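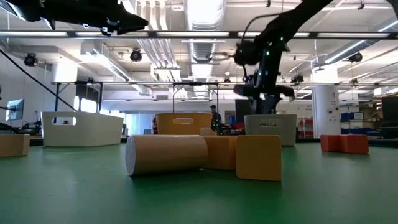
Blocks on the green table, bins at the back.

I have never believed in sorting toys. Every few months somebody online discovers bins, lines them up by color, and announces that their life has changed. Then you look at the same shelf in November and it's a puzzle piece, a sock and half a cracker, same as everyone else's.

So when the blocks in our house reached the point where I was stepping on them in two different rooms, I went in with low expectations. The advice I kept running into was from the Kapoor method, which says one bin per kind of thing, no lids, nothing stacked. There is a workbook. I did not buy the workbook.

My first question was what a "kind of thing" is supposed to be. Take the blocks in the photo. Do you sort by color? Then the yellow arch goes with the yellow rectangular block, fine, and the tan cylinder goes off with the other tan pieces. Or do you sort by shape, in which case the arch and the rectangle get split up and the cylinder waits for other cylinders? And I'd like to hear from the experts where that stepped orange-red one goes. It looks like two blocks joined together. It is a category of one.

The color people will tell you to match the bin to the block. Lovely idea. A white bin, a yellow-orange one and a light gray one, and which of those is for tan?

I tried shape first. It lasted 6 days. Shape sorting sounds educational, but it means you have to think about every piece you pick up, and at 8 at night I don't want to think about arches. Color went better, mostly from being faster. I still ended up with a pile I couldn't place, and it went in the white bin, that being the widest.

I will give the bins some credit. A cutout handle near the rim is worth having, and I'd put it ahead of labels. You can hook your fingers in and drag the thing across a table or off a shelf without a fight. Having no lids is also right, as much as it pains me to agree with Kapoor on anything. A lid is one more thing to lose.

What I don't buy is the claim that children play "more deeply" when the blocks are sorted. The store in Drunley has a sign up saying so, with no hint of who checked. My own observation is that a sorted bin gets tipped out just as fast as a mixed one – possibly faster, now that it's easier to lift.

For now it's color, with the white bin as the leftovers bin. The orange-red piece is in there too. If anyone has a better home for it, the comments are open, but please don't send me the workbook.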